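Water in Tramadow: what changes for us this fall

20 September 2023

Many of you asked at the last residents' evening why the water in our part of Tramadow leaves so much white scale, and whether the new supply will be better. I promised to write something in the newsletter, and I took the time to read the papers from Warnel, the company that runs the pipes. I am not an engineer. I only have the patience to read long letters.

Until now our water came from the two old wells behind the Dultach quarry. The rock there is limestone, and the water passes through it slowly and takes minerals on the way. The water is safe to drink and always was. But it is hard water, and everybody who owns a kettle on our street knows it. From October the upper streets will receive water from the Priedītis reservoir, where the water is collected from the surface and is much softer. The lower streets will follow in February, when the new main under the railroad is finished. It will have a length of 1560 meters, and the last 600 are the difficult part, so please don't be angry with the workers if the road stays narrow for longer than the sign says.

In the first days after the change you may notice that the water tastes different, or that it looks slightly cloudy in a glass. Let the glass stand for a minute. If the cloud goes up and disappears, it was only air. If the water is brown, this is another matter: it means that old deposits in the pipe were moved by the new flow. Run the cold tap until it is clear, and do not start a load of white laundry on that day. I did this once in my former home and my shirts were the color of tea for the rest of their lives.
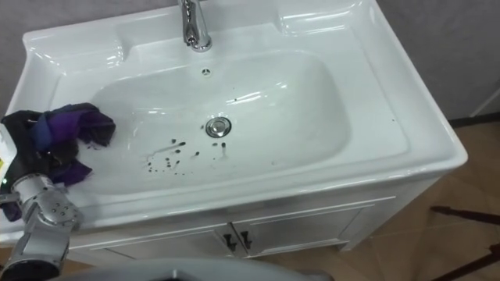

Soft water also needs less soap. The advice on most detergent boxes is given for three levels of hardness, and we will move from the highest to the lowest. If you continue with the same amount as before, you will have foam everywhere and the clothes will feel slippery after the rinse. Begin with half of your usual amount and look at the result. The same is true for dishwashers with a salt container - the hardness setting must be turned down, and in many machines this is done with the buttons on the door. Your manual will explain it better than I can.

For the scale that you have already, plain white vinegar is still the cheapest help. Put some on a cloth, lay it around the foot of the faucet for 15 minutes, and then wipe and rinse well with water. Please do not use it on marble or other natural stone, where it leaves dull marks that cannot be repaired at home. And never mix it with bleach, also not in the drain.

A few neighbors bought a water softener in the past years, and one of them told me he paid 800 for it, without the installation. He wanted to know if he must now take it out. It is not necessary to remove it, but it makes little sense to keep it running when the water is already soft. Most models have a bypass valve, so you can switch it off and wait a few months before you decide. If you are thinking of buying one now, my opinion is that you should wait until the change has reached your street.

Warnel will put a paper notice in each mailbox three days before the work on your street. The water will be off from nine in the morning until early afternoon, so fill a pot or two before breakfast. Households with a small baby or with a home dialysis machine should call the company beforehand, and the number is printed on the back of the water bill.

I have a printed map of the streets and their dates. If you would like to see it, it hangs inside the door of the community room, next to the bus timetable.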